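Flutari Forums > Home Office and Workroom > Storage and Floors

Thread: Cables and computers all over the workroom floor

stevik_west
Posted 22/01/2021

Looking for ideas on a room that has got away from me. It's a spare room with a hard grey floor that we use as a workroom. The table in the front half is fine. It's pale wood with rounded corners and I keep a big white board flat on top so I don't wreck the finish. The back half is the problem. Everything electrical has ended up on the floor and the cables go wherever they like.

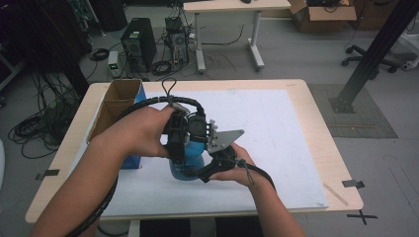
The work table, with the computers and cables on the floor behind

I'd like to keep spending to a minimum. I rent, so no screwing things into the walls. There is one white desk at the back with metal legs and hardly anything on it. What would you tackle first?

fikre77
Get the computers off the floor. One of those cases has its insides showing and it will be sucking up every bit of dust in the room. I had a tower on bare floor for two years and when I finally opened it the fan was grey felt.

You don't need anything flash. A low bench or a plant stand on castors will do it.

Bindon Shed
I'd leave the computers for now and do the cables first. If you shift the towers before you know what plugs into what, you'll end up with the same tangle in a new spot. Unplug the lot, lay them out straight and put a tag on both ends of each one. Masking tape and a pen is fine. Anything you can't match to a device goes in a box. If you haven't opened the box by next January, get rid of it.

fikre77
Tagging is good but I don't agree on the order. He has to unplug everything to move the towers anyway, so do both in the one go. Otherwise it's two lots of crawling around.

Bindon Shed
Fair enough if he has a whole day. Most people have an evening, and tags can be done in an evening.

lowtide
Can the towers go under the white desk? I can see metal legs, so you could strap a power board to a leg or the crossbar with velcro, if it has a crossbar. No holes in anything. Then only one lead has to go to the wall.

stevik_west
There is a crossbar along the back, I just checked. Under the desk would work for one tower. The open one is a bit wide and I'm in and out of it a lot, so I'd want it somewhere I can get at it.

lowtide
Put the open one on top of the desk then. There's only a mouse up there that I can see. Better for your back as well.

prairie_kettle
Some thoughts on the table end.

Is the white board a proper whiteboard or just a panel? It has smudges on it. If it's melamine, a damp cloth and a drop of dish soap gets most marks off. Don't use a scourer or it will go dull and hold the dirt worse than before.

I'd also find another home for the cardboard box. A box with the flaps up on a work table collects rubbish, at least it does at my place. Same for the stick at the other end.

stevik_west
It's melamine, an offcut. I'll try the soap. The box is where I throw bits while I'm working, so I'd need something to replace it.

prairie_kettle
A shallow tray. If you can see the bottom of it you'll empty it.

Gumleaf
Don't bin the tape marks when you clean up. I see black ones on the front edges of the table and a cross on the floor by the corner. I do the same with my sewing table so it goes back in the same spot after vacuuming. If they start to lift, cloth tape holds longer than the shiny stuff.

fikre77
Cloth tape leaves glue on a rental floor. Eucalyptus oil shifts it but test a corner first.

Gumleaf
Mine has been down 18 months with no residue. Depends on the floor, I suppose.

Bindon Shed
One more on cables. Don't coil them tight around your hand and elbow. Loose loops, one velcro tie each. I bought a pack of 24 ties and used 17, so one pack should see you through. Cable ties are cheaper but you have to cut them off every time you change something, and you will.

stevik_west
Thanks all. Plan is tags tonight, then the closed tower under the desk and the open one on top when I get a full day. Power board on the crossbar. The box stays until I find a tray the right size.

lowtide
Measure the power board lead before you strap it up. Mine was too short to reach the wall and I had to do it all again.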